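How to pack pastries in a paper bag so they arrive in one piece

Croissants and layered rolls are easy to crush and they leave grease on everything. A paper bag with handles works well for short trips if you load it in the right order. These steps are for a small batch, enough for a household breakfast.

What you need

A paper bag with a flat bottom
A tray to hold the pastries while you pack
Tongs
One sheet of parchment or wax paper

Step 1. Let everything cool. Pastry straight from the oven gives off steam, and a closed bag traps it. I wait 29 minutes for croissants. Filled rolls take longer.

Step 2. Open the bag all the way. Put your hand inside and push the bottom corners out until the bag stands up without help. Spread the top edges outward. If the handles flop over the opening, bend them back to the sides.

Step 3. Line the bottom. Fold the parchment to fit and press it flat. The Montoya bakery bags I buy in packs of 24 are thin, so I always line those. Heavier bags from Limuseck can go without.

Step 4. Set the tray right next to the bag. A short reach means fewer drops and fewer flakes on the tablecloth. Spread the pieces out so you can get the tongs around each one.

Step 5. Start with the round pieces. They are usually sturdier and sit flat on the bottom. Grip low on the sides – never across the top, where the layers break.

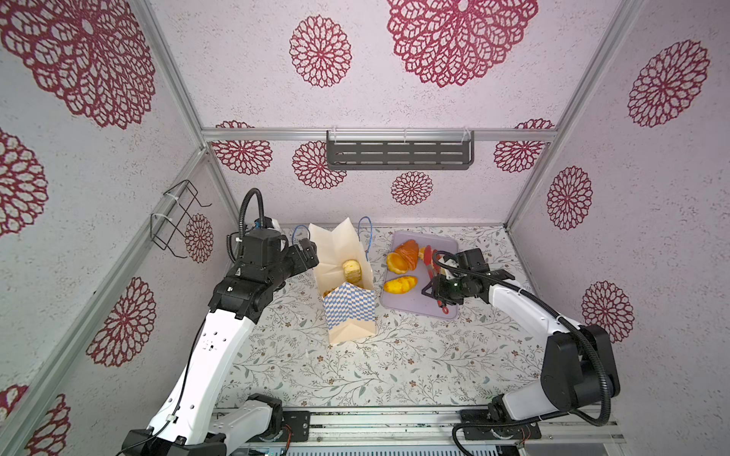

Page last changed: 2020-12-27

With a round yellow pastry in the bag, the croissants and the orange roll on the tray come next. Put the roll beside the first piece, then stand the croissants along the side, points up. Lower each one until it touches before you open the tongs.

Step 6. Stop while there is still space at the top. Fold the edge over once, loosely, and leave the handles free.

Carry the bag upright and eat the pastries the same day. To crisp them again, heat them at 325 degrees for almost 8 minutes, straight on the rack.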